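Tillman Bench, progress report to the Weranero fund
Prepared by Ibsa Alemneh, 2025-09-23

Thank you again for your patience over the summer. August was mostly spent getting our two-arm station at Drallier to behave, and I'm happy to say we are now recording the sorting task every working morning. Ivar Wikström guides the arms by remote control, moving household items among the bins, and he has become wonderfully smooth at it (much smoother than I am!). We have 2,730 demonstrations saved, and nearly 300 of those came from new operators after only 60 minutes of practice each. 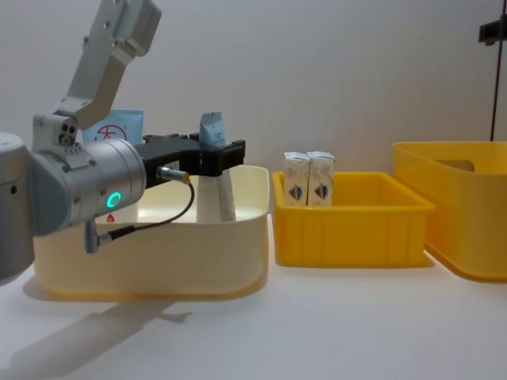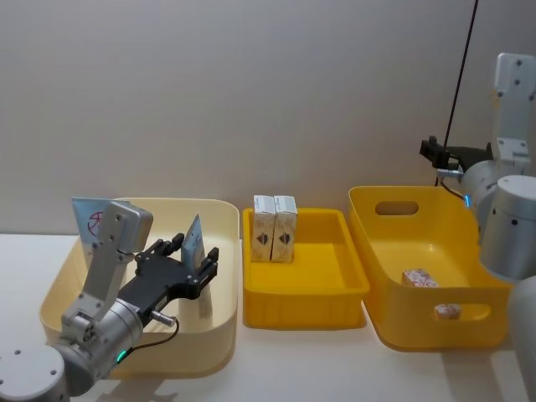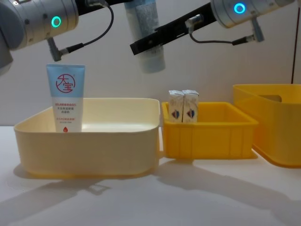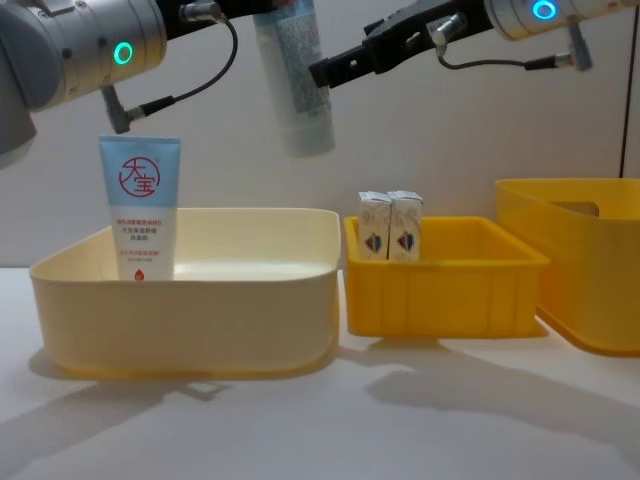 Sorting task at the two-arm station, with the cream bin at left in all four views.

Soft packaging is still the slow part, and we'd like to spend the next stretch on it, with 75 sessions set aside before we train the next model. The spare gripper fingers you kindly agreed to cover are on order from Zollbridge, and I'll send the invoice along as soon as it reaches me.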